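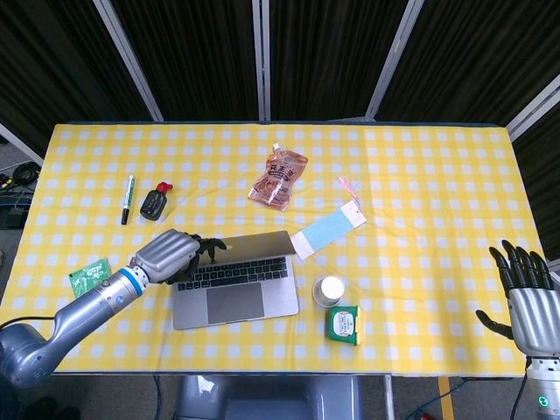 The Drastham gingham tablecloth has been in our range longer than almost anything else we carry, and it is still the one people write to us about. We named it for the street where Okdale had its first little workroom, and Marjatta Nurmi, who picked the original yellow, still approves every new bolt against the scrap she keeps in her desk drawer. It's a bright yellow, the kind that makes a plain rectangular table look as if somebody is expecting company, and the pale white squares keep it from being too much of a good thing. It suits dinner, of course, but we hear from just as many customers who leave it on all day long, with an open laptop, a marker pen and a spouted pouch sharing the cloth, and we think it looks every bit as nice that way. A silver laptop sits very handsomely on yellow, and so does a dark folding screen behind the table, if you like to close off a corner of a bigger room.

Home Table Linens Napkins Runners Care Guide Contact

About the fabric

The Drastham is woven, so the check is part of the cloth itself and looks the same on both sides. That means you can turn it over when one side has had a hard week! We use a medium-weight cotton, heavy enough to hang properly and light enough that one person can shake it out of the back door without a struggle. It does soften over time – most people find it at its nicest after nine or so washes, when the stiffness has gone and the yellow has settled down just a touch.

Sizes

The standard size is made for a table that seats four to six. There is a longer one for big family tables, and a small square that measures 46 inches on each side, which does very well on a card table or out on the porch. The drop is meant to be modest, because long cloths and desk chairs don't get along. If you have an odd-sized table, send us the length and width and Ridwan Entili in the cutting room will tell you what he can do. Please allow 20 working days for anything cut to order, and a little more in November, when everyone remembers the holidays at once.

Washing

Cold water the first time, on its own, and warm after that. Skip the bleach, please. Pull it straight while it's damp and lay it over a rail or a door, and you may not need the iron at all. The center fold from the package can be stubborn, and a warm iron on the underside will usually settle it. For ink, dab with rubbing alcohol on a clean cloth before the wash, and try a corner first.

Goes well with

Santoso napkins in plain white, or the Reseck runner if you want something darker down the middle.

Comments

Nabila Osman
I work from my dining table and bought this so it would feel less like an office. Love the color. Mine arrived with a sharp crease that took two washes to drop out.

Ikhsan Wibisono
Does the small square come in blue as well? I only see yellow.

Okdale
Hello Ikhsan, only yellow in the square for now, but the blue comes in the standard size.

Intan Hutapea
Second one for us. The first is still in use at my mother's place and has faded a bit along one side by the window, but she won't hear of replacing it.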